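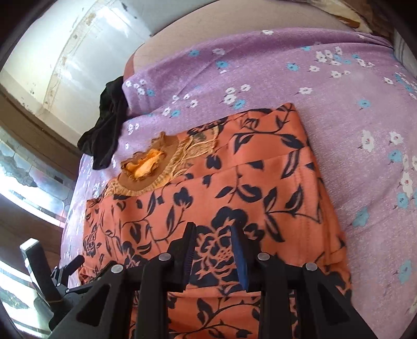 Campaigns and Media, Unit 4
Announcing a candidacy: who speaks, where, and who is listening
Handout prepared by Gergely Csizmadia

Please read before the seminar. We will use the Pekley case in the second hour, so bring this handout with you.

1. What is an announcement?

In the first unit we said that a campaign has a legal beginning and a public beginning. The legal beginning is a form which the candidate gives to the election office. The public beginning is the moment when people learn that this person wants to be elected. Students often mix these two, also in the written exam, so I repeat it. A person can announce and never file the form. A person can also file the form quietly and announce many weeks after.

Between the two there can be a third stage, which the textbook calls "testing the water." The person says in interviews that he or she is "thinking about it" or "listening to people." In many places money rules are softer in this stage, and this explains partly why it can last so long.

2. The old way and the new way

For a long time the announcement was an event in a place. The candidate chose the town of birth, a factory, the steps of a public building. Journalists were invited and they decided how much of the speech the public would hear. The candidate paid for the stage and the journalists paid, in a sense, for the distribution.

Now the announcement is very often a short text or a video of one minute on the candidate's own account. The event in a place still happens, but it comes second. We should notice what is changed by this order:

- The first wording belongs fully to the candidate. The newspaper quotes it complete, as it is short.
- There are no questions at the first moment. Questions come later, when the headline already exists.
- The hour can be chosen freely. A text at 6 in the morning gets the whole news day.
- The audience is the people who already follow the account, and they can live anywhere. Many of them cannot vote in this election.

The last point is the most important for us. A well-known singer or athlete can have a very big number of followers and very few voters in the district. I ask you to keep the words "audience" and "electorate" separate in your papers.

3. Case: the mayor election in Pekley

Pekley is a small town, and in May it had an open election for mayor. Afroza Karunaratne was known there as the host of a cooking program on regional television. She announced in one sentence on her account, at 7:15 in the evening: "I love this town and I will ask it for a job."

To appear on the ballot she needed 500 valid signatures from residents. The deadline was 23 days after her announcement. Her message was shared widely, also in the neighboring towns Litia and Pathirana, but sharing is not signing. After the first week she had 60 signatures. Her team then stopped making videos for some days and went from door to door. They handed in enough signatures before the deadline, and she was on the ballot. In the election she received almost 51 percent of the vote.

Two readings of this case are possible. The first says that fame gave her the attention, and the ordinary work gave her the place on the ballot. The second says that doors opened more easily for her than for an unknown person, so the fame was working also in the door-to-door stage. I have my own opinion but I will not write it here. You should come with yours.

4. How the press reported it

The regional paper printed her sentence in the headline and did not mention the signatures until the fourth paragraph. A local radio station began with the signatures. Compare how these two choices present the same facts. In the first, she is a candidate already. In the second, she is a person who wishes to become one.

A careful reporter checks at least the following before writing "is running":

- Has a form been filed, and with which office?
- Is the deadline still open?
- Does the person fulfill the conditions of age and residence?
- Is there a team, or only an account?

If the answers are not known, "says she will run" is the better wording.

5. Terms for this unit

Filing: giving the official documents to the election office.
Ballot access: the rules which decide whose name may be printed on the ballot.
Write-in: a vote for a person whose name is not printed, where the law permits it.
Earned media: news coverage that the campaign does not pay for.

6. For the seminar

Write one page on a candidacy announcement from your own region. Say where it was made first, what the first sentence was, and how long after it (or before it) the form was filed. If you cannot find the filing date, write which office you asked. The reading is chapter 6, without the appendix. Those who missed Unit 3 should also look at the Plilura tables, as I will refer to them in the first half hour.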